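Hi Margit, and hello to everyone at the Meltar fund,

I promised you a mid-grant letter and then went quiet, so I'm making up for it with a long one. The sketchbook year is going well! I'm on painting number 41, which is ahead of where I thought I'd be by now, and I still like getting up for it.

The summer was all acrylics. In July I got stuck on greens (everything came out like canned peas) and I spent two weeks mixing nothing but yellow ochre and blue, filling page after page with little squares. It was boring and I'd do it again. The river paintings that came after are the first ones I'd hang in my own kitchen.
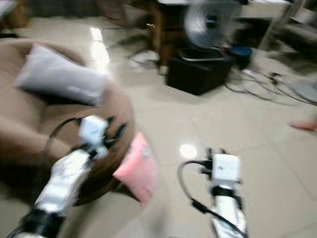

Tiled floor, two arms reaching out.

Money next, because I know you have a form to fill in. I've spent about 167 dollars of the materials budget, mostly on canvas and on a big tub of gesso from Andia. The cheap brushes were a mistake and shed hairs into everything, so I've gone back to my old ones. The Tóth easel hasn't been ordered yet. They changed the model and I'd like to try the new one in the store before I pay for it, if that's okay with you.
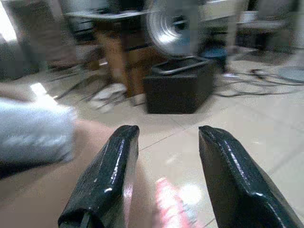 Erzsébet Katona
Painter, Rerham Sketchbook Year
November 5, 2020

Now for the part I'm behind on, the large canvases. The plan said 10 by the end of the grant and I have two finished, plus one I keep turning to the wall. Working big scares me a little. I get the sky down in an afternoon and then fuss over one corner for a week! Tomos Griffiths came by and told me to use a wider brush and stand farther back, and the third one did loosen up after that, so I'm going to keep at it through the winter.

The writing is fine. I post something most mornings, often just a few lines on what I painted and what bugged me about it. Ha-neul Ra wrote to ask if she could use the color mixing posts with her evening class, and I said yes right away (I hope that fits the terms, please tell me if it doesn't).

Could we move the second payment up a little? Canvas in the bigger sizes eats money fast, and I'd like to buy the rest in one go. I'll send the receipts and scans of the river pictures separately.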